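Budgeting for hand-held grippers: what am I forgetting?
Posted in Equipment and Purchasing, Oct 10, 2024

tevberg_ops

We are a small outfit that wants to record people doing household chores with hand-held grippers, so that an arm can eventually be taught to do the same. Laundry first, because everyone hates laundry. I have been asked to produce a budget for two stations and have so far produced a spreadsheet with one honest line in it, the grippers, and a lot of cells that say "misc."

The room is decent: big windows, white walls, a mezzanine, more floor than we need. Cloths, bags, fans and boxes we have plenty of.
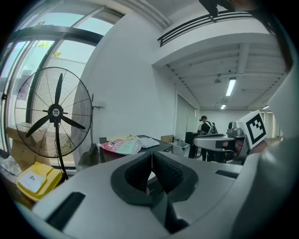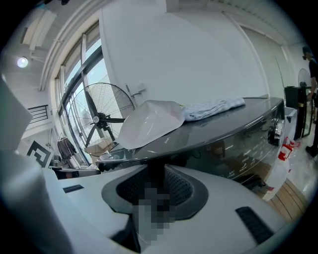
Cloths and bags in both views, seen from the grippers.

I have two quotes for the grippers. Suvonora wants 900 per unit, camera not included. Jõgi wants 1000 per unit with the camera mounted and calibrated. The full quote from Jõgi, for a pair plus the carrying case, spare pads and shipping, comes to 2263. My boss looked at that number and asked whether we could get by with one gripper "to start." I would like to answer him with something better than a sigh.

What do people forget when they plan for this? And is the cheaper one really cheaper?

Dirk Eichhorn

The cheaper one is cheaper until you buy the camera. Then you buy the lens you should have bought with the camera, then a bracket, and then you pay somebody for an afternoon of calibration, and that somebody is probably you. A gap of 100 per unit will not survive any of that. I'd take the Jõgi quote unless you already have cameras in a drawer that fit the Suvonora mount. Ask them for the mount drawing before you believe that they fit.

On one versus two: decide by the chore. Putting a bag in a bin is a one-hand job. Folding a towel is a two-hand job for nearly everyone I've met. If laundry is first on your list, one gripper gets you a season of recordings of somebody dragging a towel around a table, and you'll be ordering the second one in March anyway, with its own shipping charge.

What I forgot in my first budget, in the order it hurt:

Pads. The rubber wears, and it wears faster on cloth than I expected. Find out how many are in the "spare pads" line and what a set costs by itself.

Storage. Wide-angle video from two cameras eats drives. Price the drives and the backup drives. Do not let anyone tell you the backup is a phase two item.

Markers. Printing them costs next to nothing. Mounting them flat on something stiff costs a little more, and reprinting the whole lot after somebody scales the page to fit costs a morning.

Props. You say you have plenty of cloths. You have plenty of the same cloths. Put in money for towels of different sizes and colors, plus bags in several thicknesses, and expect to replace the bags.

People. This will be the biggest line by a wide margin, and it's the one missing from every first draft I have been shown. Holding one of these up for a full shift is tiring. Plan for breaks and for swapping people over, and pay for the breaks.

Also, floor-to-ceiling windows are lovely and will change your lighting all day long. Either you want that variety or you want blinds. Blinds for tall windows are not a "misc." item, I'm sorry to say.

curarden_lab_2

Get the case. We skipped it.

pennywise_m

Have you looked at renting? We rented for the first stretch and it was fine, although the paperwork took longer than the recording did. Can't help with either of the firms you name, never used them. Whatever you buy, make them write down the repair turnaround. Ours was described on the phone as "quick" and that turned out to be a word with a lot of room in it.

I don't agree with the above about blinds, by the way. Try a roll of cheap frosted film on one window first and see how the footage looks.

tevberg_ops

Thanks, all. Dirk, there are no cameras in the drawer. I checked, and there's a stapler and a great many cable ties. I've moved people to the top of the sheet and the total now looks like a different project, so we'll see how that goes over upstairs — I'm asking for the pair and the case. Film for the windows goes under "misc.", which I have left in for sentimental reasons.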